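Teton simulation kit: a bench test before the bench

Monadport's Teton is a software package for teams that want to train gripper policies before they pay for arm time. It ships with a scene library, a physics engine and a wrist camera model, and it runs on a single workstation. Henriques, the Jistthorpe firm that resells it, offers a seat for 12 months with email support.

We ran the kit for 18 days on tabletop tasks. Installation took 2 hours, most of it spent on graphics drivers. A batch of 1000 episodes finished overnight without a crash. Logs are plain text and easy to parse.

Contact handling is the strong point. Rigid parts settle quickly and do not jitter between the fingers. Soft goods are weaker – folds hold their shape too well, and thin sheets sometimes pass through a fingertip at high closing speed. Monadport lists a fix for December.

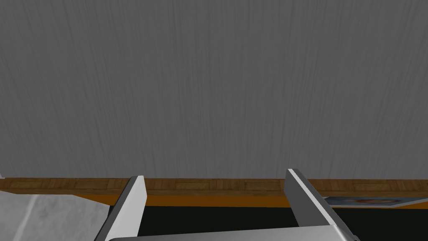 The wrist view in Teton, with the gripper open over the dark part of the work surface.

Rendering is adequate. Surface textures can be swapped by script, but the stock walls are plain, and a policy trained only on them may not transfer well. Low camera angles compress flat items such as prints to a thin slice, so we added a second, overhead view for those tasks. The license covers both cameras.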